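Brostgate Home > Data Collection > Hand-Held Grippers > Putalano HG

Putalano HG Hand-Held Gripper Kit

Two-finger collection tool with wrist camera, for recording manipulation examples without a robot on site

Overview | Specifications | In the box | Ordering

The Putalano HG is a hand-held gripper for gathering demonstrations in ordinary rooms. The operator holds the tool, does the task, and the kit records wrist-camera video, finger opening and tool pose on one clock. The recordings are written in a form that can be used to train a policy for any arm fitted with the matching Putalano finger set.

The HG replaces the earlier HG-S. Finger sets from the HG-S fit the HG without an adapter. Grip handles do not.

Fingers and pads

The fingers are driven by a trigger in the handle through a mechanical linkage. There is no motor. The operator feels the load at the trigger directly, and this matters most with thin or soft items, where a powered hand-held tool tends to close too far before the operator reacts.

Each finger carries a replaceable textured pad, held in a slot and changed without tools. Pads are sold in pairs. Fit both at the same time: a worn pad opposite a new one will pull fabric to one side as the fingers close.

Check the pads every 200 episodes when working with cloth. Metal zippers and rough seams wear the leading edge first. Replace the pair when the texture at the tip is smooth to the touch.

Camera

The camera looks along the fingers and is fixed in relation to them. Both fingertips stay in view through the full opening range. Focus is locked at the factory and should not be adjusted. Exposure can be set to automatic or held at a fixed value for the whole session; fixed exposure is advised for white or pale items, where automatic exposure may shift between frames as the item fills more or less of the view.

The lens is wide, so much of the room is recorded along with the work. For most training uses this is wanted. Customers who collect in homes or offices should agree beforehand with the occupant on what may be in view.

Working with garments

Garments are the most common use of the HG among our customers, and the default task templates reflect this. The templates cover flattening, folding in half, sleeve tucking, zipper closing and hanging. Each template sets a start state, an end state and a time limit. All three can be edited.

For padded jackets, the start state in the folding template is front side up, collar away from the operator, sleeves out to the sides. Creases do not need to be removed. A policy trained only on smoothed garments performs poorly on garments as they come out of a bag or dryer. Drawstrings and toggles should be left where they fall, unless the template is edited to include them.

A plain cloth in a strong color under the garment makes the outline easier to label later, mainly with white and gray items on a white table. Clamp or tape the cloth if the table surface is slick.
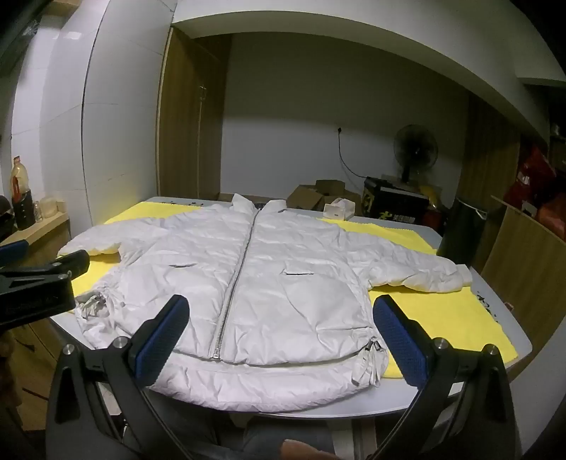
Specifications

Type: hand-held, two-finger, trigger operated
Drive: mechanical linkage, no motor
Finger pads: textured, replaceable, sold in pairs
Camera: one, fixed to tool body, wide lens, locked focus
Signals recorded: video, finger opening, tool pose
Episode limit per card: 1,000 at default template length
Battery: removable, 3 supplied
Storage: removable card
Handedness: either
Operating temperature, upper limit: 40 °C

Recording and export

An episode starts and ends with a press of the thumb button. A second press within the end tone marks the episode as failed. Failed episodes are kept on the card and flagged, and can be left out at export.

Export is handled by Burkosetti Desk, supplied with the kit. The software checks each episode for dropped frames, pose jumps and time offset between signals. Episodes that do not pass are listed with the reason and are not exported unless forced. Labels can be added per episode or per segment.

Pose tracking depends on visible detail in the room. Bare walls and large plain surfaces close to the lens reduce accuracy. Furniture, boxes and shelving in the background help and do not need to be cleared away. Moving objects in the background should be kept to a minimum.

In the box

HG gripper, assembled
Finger pads, two pairs
Batteries and charger
Storage card and reader
Calibration board
Burkosetti Desk license, single seat
Printed quick guide

Tables, table cloths, clamps and garments are not supplied.

Ordering

Part number and price are shown after sign-in. Kits ordered by 17th June ship from current stock. Later orders ship with the revised trigger spring, which can also be fitted to existing units by the service desk.

Related items: Putalano finger set for arm mounting, Kuzmenko wrist strap, spare pads (pair), spare battery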